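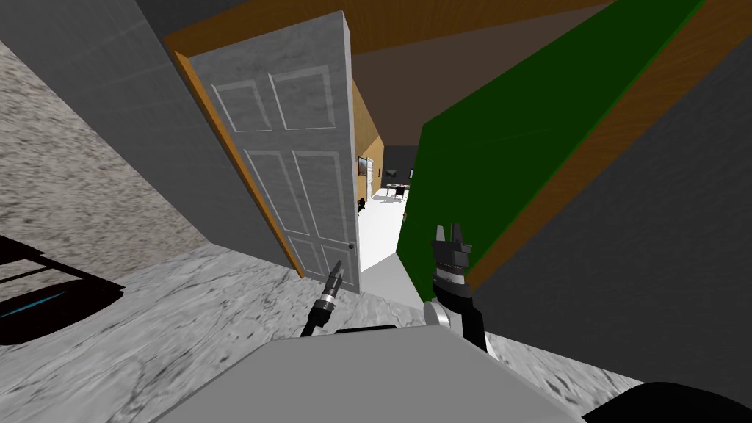 Door scene in the simulator, head camera view, with the door open and both arms in front of the base.

Leveling a tilted head camera before door detection

Most door detectors assume that the vertical edges of a door are close to vertical in the camera image. When the head is rolled, the jamb comes out as a diagonal and the detector either drops the door or returns a handle position on the wrong side. This page covers the correction step in Elen, the perception package used with the Bradis controller. It assumes a working simulator and a scene with one hinged door.

1. Read the camera pose

Take the camera transform from the kinematic tree at the timestamp of the image. Do not use the latest available transform. During a head move the two can differ by enough to put the handle estimate outside the grasp tolerance.

Set sync_mode to exact in the camera section of the config file. If no transform matches, Elen skips the image and writes a line to the log.

2. Mask the robot

The arms and the top of the base can take up a large part of the lower image. Their edges are long and straight, and the line fitter will pick them up. Turn on self_mask and set mask_margin to 3 pixels. The mask is drawn from the link meshes, so it must include the gripper fingers at their current opening. An old mesh file with closed fingers leaves a bright outline around each tip.

3. Rotate, then fit

Apply the roll correction first and the plane fit second. Reversing the order gives a door plane with the right normal and wrong edges.

The fitter needs at least 300 depth points per plane. A door seen at a steep angle covers few pixels, and raised panel moldings split it into small regions. If the fit fails on a paneled door, set merge_coplanar to true before lowering the point limit.

4. Check the handle

Crop a 128 by 128 patch centered on the predicted handle and view it in the debug window. A small dark knob on a gray door should be visible without zooming. If the patch shows only door surface, the hinge side has been swapped. Set hinge_hint to left or right and run again.

5. Pass the result to the planner

Publish the door plane, hinge axis and handle point as one message. The planner treats the open door as a fixed obstacle until it receives a hinge axis, and arm motions near the free edge will be rejected until then.

Known problem: version 2 ignores hinge_hint when sync_mode is exact. Rasa Krūmiņa's patch is in the development branch.

Last edited 8/19/18 by Charoen Somboon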